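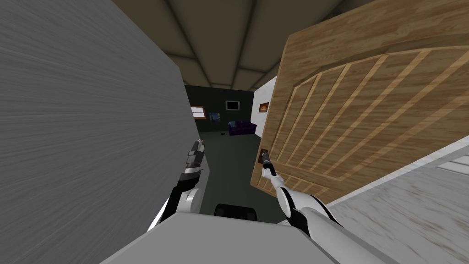 Assunto: Re: [casa-velha] porta que raspa no inverno

Emerson Queiroz escreveu:
> Pessoal, a porta do quarto voltou a raspar no piso. Em abril
> passei a plaina embaixo e ficou uma beleza. Agora pega em cima,
> do lado da fechadura. O higrômetro marca 94 no corredor.
> Planejo de novo ou espero a seca? O Sebastião Brito diz que é
> dobradiça, mas para ele tudo é dobradiça.
> Vi também que o óleo Resteo está em promoção, 50 reais a lata.
> Alguém usa? 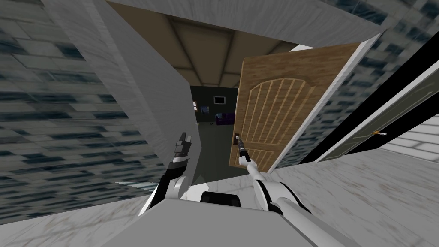
Porta de madeira aberta, com maçaneta escura.

> Se alguém for à feira do Adalberto Damasceno, levo as 2 latas
> de cera que prometi ao Tomás no ano passado.
> Emerson
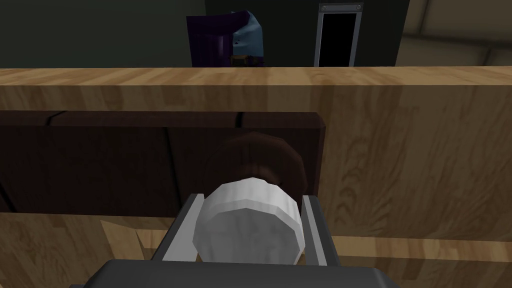 Por Valdir Lacerda, 16 de junho de 2024

Emerson, larga a plaina. Com 94 no corredor você não tem uma porta, tem uma esponja com fechadura. Se tirar madeira agora, em agosto vai escrever para a lista perguntando como se tapa uma fresta, e eu vou ter que responder isso também.

Dói admitir, mas o Sebastião pode ter razão. Porta que pega em cima, do lado da fechadura, costuma ser dobradiça superior cedendo. Aperte os parafusos. Se girarem em falso, tire um por vez, encha o furo com palito e cola branca, espere 12 horas e parafuse de novo. Doze mesmo — eu esperei duas, e a porta do banheiro veio conversar comigo no chão.

Depois veja se a borda de cima tem acabamento. Quase nunca tem, porque o pintor sabe que ninguém sobe na escada para olhar. É por ali que a umidade entra.

Do Resteo não sei dizer nada. Tenho uma lata fechada, comprada também numa promoção, e ela segura muito bem a janela da despensa.

Quanto à cera do Tomás Noonan, ele já comprou outra. Pode deixar as latas comigo.

Valdir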